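Documentary and Migration, Session 4: Who holds the microphone?

Welcome back! Last time we looked at how newsreels talked about people on the move, nearly always from the dockside and nearly always in somebody else's voice. Today we turn to films made by the families themselves, and I think this is where the course gets really exciting.

Our main text is Bostara, Unnur Thorlacius's 90-minute film about three households who settled in the same harbour town (you'll need the subtitled version, library shelf 592). Please watch the kitchen sequence twice – once with the sound off. Thorlacius lets her aunt talk over the washing-up for nearly six minutes without a cut, and you start to hear how often she swaps languages in the middle of a sentence. It's wonderful stuff, and very hard to do well.

Things to listen for:
- When does a speaker say "we", and who is included?
- Which words are left untranslated in the subtitles?
- Who asks the questions, and do we ever hear them?

Märta Westerberg's essay "The Borrowed Voice" calls this kind of film-making "listening in public". I love that phrase, though Asger Stougaard gives a good argument against it in the reader. He thinks a relative behind the camera can be just as pushy as a stranger, and that family loyalty hides it. Read both before the seminar and come ready to disagree with one of them!
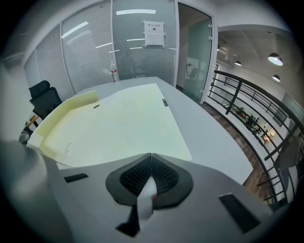

White conference table and the glass wall behind it.

Now for the short film, Jaris. Ulla Lundgren built it from cassette letters posted between two sisters, with hardly any faces on screen. Compare the opening letter with the last one. The younger sister's jokes get longer and her news gets shorter, and Lundgren never comments on it. What does the gap between letters do to your sense of time?

Written task: choose one scene from either film and transcribe 100 words of speech exactly as spoken, pauses and all. Then write a page on what a narrator would have added and what would have been lost. Brock Ross's transcription guide is in the reader, just after the Stougaard piece.

Drafts are due in February – bring a paper copy, as we'll be swapping them in pairs.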